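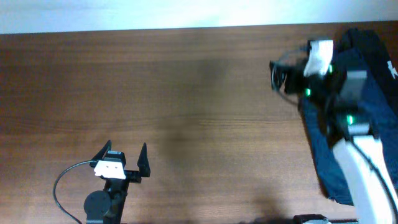
Wooden worktop, Pisharody building

About Tukgate

Tukgate designs, installs and maintains fire detection and door release systems for warehouses, cold stores and light industrial buildings. The company was formed when Ashwin Venkataraman left a panel manufacturer to do site surveys under his own name. Sudheer Pai joined the following November and took over commissioning and service. They remain the two directors.

The company operates from the Pisharody building, with a spares store on the ground floor and the drawing office above it.

What we do

Work falls into three groups: new systems, upgrades to existing systems, and service contracts. New systems are designed from a survey of the building. We do not quote from floor plans alone. Rack heights, airflow and ceiling construction all affect detector spacing, and drawings are often out of date on at least one of them.

Upgrades usually involve keeping the existing cable and replacing the panel and field devices. Each loop is tested for resistance and insulation before we confirm that the cable can stay. Loops that fail are priced separately and listed by zone in the quotation.

Service contracts cover scheduled inspection, detector cleaning, battery replacement and emergency callouts. Systems installed by other companies are accepted after an initial inspection. The inspection report belongs to the customer whether or not a contract follows.

We do not install sprinklers, gas suppression or portable extinguishers. Where a project needs these, we supply interface details to the contractor responsible and attend the joint test.

Products

Jisevis is our door release controller. It holds fire doors open on magnetic retainers and releases them on alarm, loss of power or loss of the signal line. One controller handles up to 20 doors. The current hardware revision has separate terminals for the local release button, which on earlier units shared a common return with the alarm input. Earlier units are still supported and parts are held in stock.

Bostell is the logging software supplied with every service contract. It stores test results by device address and flags detectors whose readings have drifted between visits. Records can be exported as plain spreadsheets. Bostell does not control any part of the fire system and can be switched off without affecting it.

Current figures

Sites under service contract: 200
Jisevis controllers in service: 1,139
Detectors replaced in the last full service year: 2,530

Controllers sold through other installers are included in the second figure where a commissioning form has been returned.

How jobs are run

Each job has one engineer responsible from survey to handover. The same engineer writes the cause and effect table, agrees it with the customer and witnesses the final test. Changes after agreement are issued as numbered revisions. The handover file contains as-fitted drawings, the device list, battery calculations, test sheets and the panel configuration on a memory stick. Panel access codes are given to the customer at handover.

Contacting us

Survey requests go to the drawing office. Please include the floor area, the type of goods stored and the make of the existing panel, if there is one. Service customers should use the callout number printed inside the panel door.

Page last updated Dec 12, 2023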